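Search this site Enter keywords Go

School supply drive to provide pouches to 800 students

The Ravness Education Fund will distribute canvas pencil pouches to 800 elementary students this April, the organization announced Friday. Each pouch will be packed with basic classroom supplies before it is sent to a participating school.

The drive received over 4000 donated items, among them pencils, erasers, rulers and crayons. Packing will take place at the fund's offices on Pokgate, where supplies are sorted by grade level.
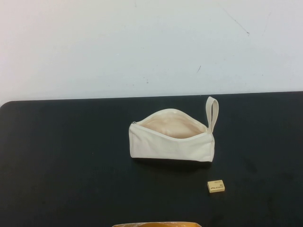
A canvas zipper pouch with wrist strap, and an eraser in its paper sleeve.

"Families told us that small items are the ones most often missing by spring," said Nandini Kamath, director of the fund. "A pouch that closes properly helps a child keep them together."

Pouches are left unzipped until packing is complete - a second person checks the contents against the grade list before closing them.
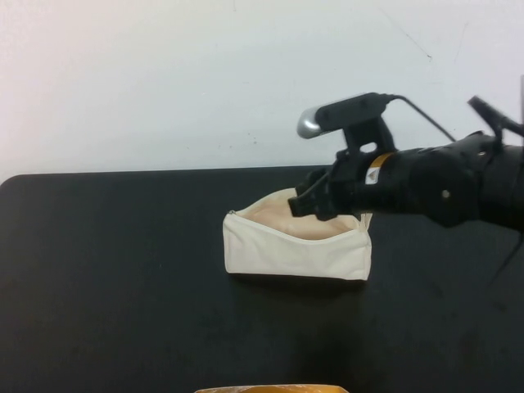

Delivery to schools

The first 462 pouches are assigned to schools in the northern part of the district. The remainder will follow within two weeks, according to Harish Pillai, who oversees deliveries.

Principals have been asked to name one staff member to receive the boxes and sign for them. Pouches may not be left at a front office outside school hours.

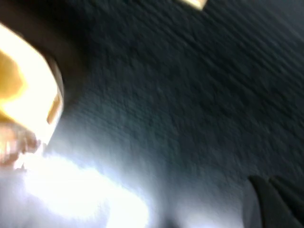
Schools that need additional pouches for newly enrolled students may apply in writing to the fund. A reserve of 76 has been set aside for that purpose.

We use cookies to improve your visit. Accept Manage settings

Copyright Ravness Education Fund. All rights reserved. Contact us | Back to top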